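Stergiou Minor Cuts Course: Frequently Asked Questions

Last updated 11/4/18

Who is the course for?

Anyone who looks after other people at work or at home: childminders, kitchen staff, club coaches, parents. You don't need any first aid training before you come. You do need to be 16 or over, and anyone under 18 must bring a signed consent form.

How long is it, and where is it held?

One evening, four hours with a short break. All sessions are in the upstairs training room at Stergiou. There is a lift at the back of the building. Parking in the yard is free after six.

What does it cover?

Cleaning a small wound, stopping bleeding with pressure, choosing a dressing, and knowing when a cut needs to be seen by a nurse or doctor. We also spend time on tetanus, signs of infection and what to keep in a kit. It does not cover resuscitation, burns or broken bones. Those are part of the two-day Histel course, which has its own page.

Who teaches it?

Sotiris Kouris takes most of the evening sessions. Pantelis Psarras takes the January ones and any group bookings.

Do we practise on each other?

Bandaging, yes. Work on cuts is done on synthetic skin pads with a red incision.
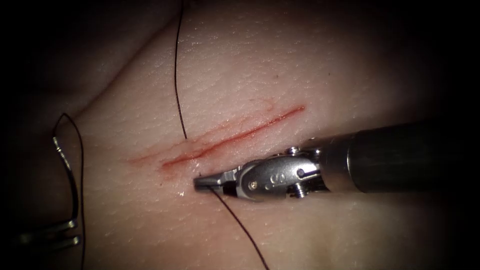
Reading time: 4 minutes

I don't like the sight of blood. Can I still come?

Yes. Tell the tutor when you arrive and sit near the door. You can step out at any point and you won't be marked down for it.

When does a cut need more than a plaster?

Get medical help if it is still bleeding after 11 minutes of firm pressure, if the edges gape, if there is something stuck in it, or if you can't feel or move the part beyond it. Bites and deep cuts to the face or hand should always be looked at. If bleeding is heavy, call an ambulance.

Should I use antiseptic cream?

Clean running tap water is enough for most small cuts. Pat the skin dry and cover it.

How many people are in a group?

No more than 20. For group bookings we can run two rooms side by side.

What does it cost?

A group booking is 200 pounds for the evening, whatever the size of the group. Single places are priced on the booking form.

Do I get a certificate?

You get a certificate of attendance by email. It isn't a first aid at work qualification, so check with your employer if you need one.

Can I change my date?

Yes, once, free of charge, up to four days before the session. Use the link in your booking email.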